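The Map Corner: Bremano gets a new basemap
Sunday, February 25, 2024

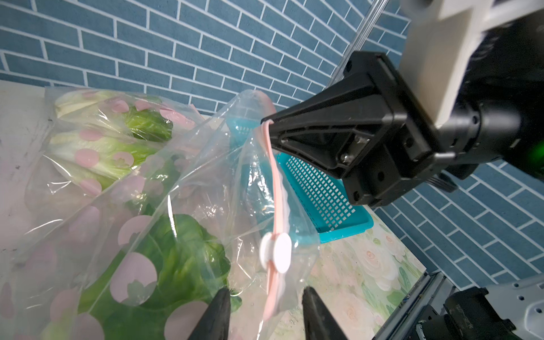
If your screen looked a bit different on Thursday night, you weren't having a turn. Bremano, the online map most of us have been using for walking tracks and for settling arguments about the fastest way to the tip, has swapped its aerial imagery. The old pictures were from the dry spell, when everything north of the highway was the colour of toast. The new ones are green. My shed has a roof on it again, and the neighbours' trampoline has moved to our side of the fence, where it spent most of that winter.

The detail is a big step up. On the old layer you could tell a ute from a house if you squinted. Now you can zoom in far enough to see which of the two lanes at the boat ramp has been blocked by somebody's trailer. I lost an entire evening to it. I had meant to do the ironing.

Some grumbles, in no particular order.

The seams are dreadful. Coverage was flown in strips, and wherever two strips meet, the light changes. Gronel Road goes from mid-morning to late afternoon halfway across the bridge, and the creek doesn't quite line up with itself. If you're tracing a track near there, trace it on one side, then check it against the street layer before you save it. I didn't, and I now have a footpath that goes for a swim.

The labels have gone backwards as well. Somebody at Bremano has decided that the names of hairdressers matter more than the names of creeks. You can turn the businesses off under Layers, then Places, then a small grey cog that I took for a speck of dirt on the monitor. Turn off "Suggested" while you're in there. It kept suggesting a tyre shop to me, and I was looking at the middle of a lake.

Saved places have a limit now. Free accounts get 500, and anything past that is still stored but won't show up until you delete something. Eirlys Gethin had 1,000 pins, mostly bird hides and bakeries, and has spent the weekend deciding which half of her life to hide. Her advice is to export the lot first. Go to My Maps, choose Export, and pick the plain file over the "enhanced" one. The enhanced one opens only in Bremano, and I can't see what has been enhanced about that.

For those who'd like to shop around, Ollero is still going and still looks like it was coloured in by a tired child. Its aerials are older and blurrier, and it hasn't worked out that our roundabout exists. But it prints properly, to scale, with a north arrow, and it doesn't ask you to sign in first. I keep both open in separate tabs and mutter at them in turn.

Several of you have asked about Ra, the little add-on that draws shadows across the map for any time of day. It does work with the new imagery, sort of. The photos have their own shadows baked in, so at 9 in the morning every gum tree has two, pointing in different directions, and the main street looks like a cricket ground under lights. Switch to the street layer before you turn it on and it behaves. It's still the best way I know to work out where to park in August if you'd like some sun on the windscreen when you get back.

On the phone the whole thing is slower. The new tiles are bigger files, and if you're out past the quarry with one bar of signal you'll be looking at beige squares for a good while. Download your area at home before you leave. The button has moved from the main menu to the bottom of your profile page, beneath the privacy policy, where I'm sure it gets plenty of foot traffic.

Next month I'd planned to cover contour lines, and I still will if Bremano leaves them where they are. If you've found something odd in the new pictures, send me the spot and I'll put the best ones in. Please don't send me your own roof. I've seen several already, and yes, the gutters do need doing.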